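Reading time: 4 min

How to decide which tests go in the smoke suite and which in the full suite?

vunutau_tester

Hello to everybody. I work as a tester in a small team and our product is a booking application. We have one big set of automated tests, which we start by hand before each release. In the beginning it was fast, but now the complete run needs 30 minutes, and the developers do not want to wait for it after each merge. I understand them.

My lead asked me to make a smaller set, which he calls the smoke suite. It must run in 4 minutes or less. I have read several articles, but each one gives a different explanation. One article says that smoke tests should only check if the application starts. Another says that they must cover all critical functions. If I take all functions which our managers call critical, I have again almost the complete suite.

My questions are the following. How do you choose the tests? Should the same test exist in both suites? And what must happen when a smoke test fails, do you stop the build or only send a message? We use Cusell for the pipeline, and it allows both.

I will be grateful for examples from real projects, because the theory I have already.

Dekeva

Smoke = does it start, can you log in, can you do the one main thing. Everything else goes to full. Stop the build if it is red. Don't overthink it.

Engelhardt

I had the same task two years ago, so I will try to describe how we did it. English is not my first language, please ask if something is not clear.

The first mistake we made was to start from the existing tests. We opened the list and discussed for each one if it was important. Of course every person found his own tests important, and after two meetings we had removed only a few. The second time we started from an empty page. We wrote down the sentence "If this does not work, it makes no sense to test the rest." Then we wrote only the things for which this sentence was true. We received a list of 11 points, and it is still almost the same today.

For a booking application I would expect points like these: the start page opens, a user can log in, the search gives at least one result, a booking can be saved, the saved booking can be opened again. The payment I would include only with a test provider which answers quickly. If the answer depends on an external system, your smoke suite will be red on days when your own code is good, and people will stop looking at it. This happened to us, and it took a long time to get the trust back.

About the same test in two suites: yes, this is normal. We do not copy the test, we only put a tag on it. The smoke run starts the tests with the tag "smoke", and the full run starts everything. When you copy the code, one copy will be corrected and the other one will be forgotten.

About the time limit: look first at the preparation and not at the tests. In our project each test created its own user and its own data through the user interface, which was very slow. We changed it so the data is created by a direct call to the server before the test begins. After this change some tests which had been too slow for the smoke suite could be included without a problem.

The order in which we work now is this:

1. After each merge the pipeline builds the application and installs it on a clean environment.

2. The smoke suite starts automatically. If one test is red, the build is marked as failed and the full suite does not start.

3. During the night the full suite runs on the last green build. The results are ready at 6:30, before the first person opens the computer. 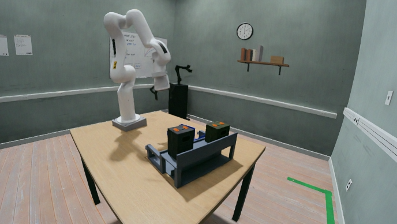 4. In the morning one tester reads the failures and divides them into real defects, old tests which need an update, and problems of the environment.

I would stop the build, as Dekeva wrote. If you only send a message, it is read in the first week and later it is not read. But please allow a person to start the run again by hand, with a short comment why. Without this possibility the developers will look for another way around it.

One more point about maintenance. Every three months we look at the smoke list again. A new test can come in only if the total time stays under the limit, so often another one must go out. At one moment our list had grown to 16 tests and we did not notice who added them. Now a change of the tag needs a review like any other change in the code.

vunutau_tester

Thank you both. The sentence from Engelhardt is very useful for me, I will take it to our meeting. I checked the preparation of our tests, and we also create the users through the interface, so I will begin there. If I have numbers after the change, I will write them in this thread.

We use cookies to remember your settings and to measure visits. Accept all | Only necessary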